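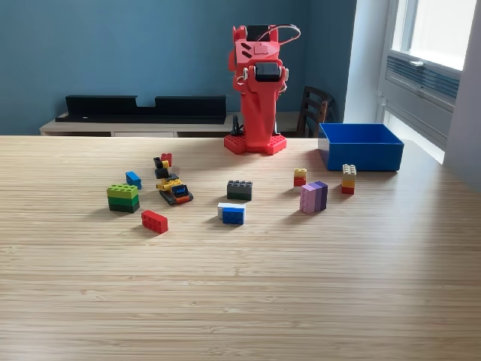 Klemmbausteine sortieren und aufbewahren

Wer Bausteine aufräumt, fängt meistens mit der Farbe an. Bei kleinen Mengen geht das gut, und jüngere Kinder kommen damit allein zurecht. Ab einer gewissen Menge wird es mühsam: Ein kleiner roter Stein ist zwischen lauter roten Steinen schwer zu finden, eine kleine Platte zwischen gemischten Farben dagegen sofort. Für größere Sammlungen also nach Form sortieren und die Farben mischen.

Vor dem Sortieren
Den Tisch ganz abräumen und die Steine portionsweise ausschütten, nie den ganzen Vorrat auf einmal. Etwa zwei Handvoll reichen. Was noch zusammensteckt, kommt zuerst dran: Stapel trennen, halbe Wände auflösen. Fertige Modelle, an denen noch gespielt wird, bleiben ganz und bekommen einen eigenen Platz im Regal. Bei uns sind das vor allem Baufahrzeuge.

Festsitzende Steine
Zwei flache Platten, die aufeinander kleben, lassen sich mit einem Steinetrenner lösen. Fehlt der, hilft oft ein größerer Stein, den man oben aufsteckt und als Hebel benutzt. Keine Messer und keine Zähne – beides hinterlässt Kerben, und die bekommt man nicht mehr heraus.

Behälter
Flache, offene Kästen mit geraden Wänden sind besser als tiefe Kisten. In der tiefen Kiste wandert alles Kleine nach unten, und am Ende wird sie doch jedes Mal ausgekippt. Ich benutze seit Januar die Einsätze von Findau, davon passen 18 Stück in eine Kommodenschublade. Deckel braucht es nur für Teile, die selten gebraucht werden. Beschriften mit Kreppband, Filzstift darauf, fertig. Bei Kindern, die noch nicht lesen, einen passenden Stein außen ankleben (doppelseitiges Klebeband, kein Sekundenkleber).

Waschen
Gebrauchte Steine vom Flohmarkt in ein Wäschenetz geben und in lauwarmem Wasser mit etwas Spülmittel schwenken. Nicht über 40 Grad, sonst verziehen sich die Teile. Aufkleber und bedruckte Steine einzeln mit einem weichen Tuch abwischen. Alles, was Motor, Batteriefach oder Kabel hat, kommt nicht ins Wasser. Zum Trocknen mit den Noppen nach oben auf ein Handtuch legen und über Nacht liegen lassen. Grundplatten hochkant in den Geschirrständer stellen, zwischen den Noppen hilft eine alte Zahnbürste.

Wie viel ist genug?
Esben Zoëga hat mir beim Umzug seine alte Kiste überlassen, 648 Teile. Nach dem Sortieren blieben 253, die wirklich verbaut werden, der Rest waren doppelte Sonderteile. Die liegen jetzt in Beuteln zu je 100 Stück auf dem Schrank und werden getauscht, wenn jemand Bedarf hat.

Nachtrag vom 11. Oktober: Ein Leser fragt nach vergilbten weißen Steinen. Ich habe es mit Sonne und mit Wasserstoffperoxid versucht und lasse es inzwischen bleiben. Die Steine wurden heller, einige aber auch fleckig. Im Inneren eines Modells sieht man die Verfärbung ohnehin nicht.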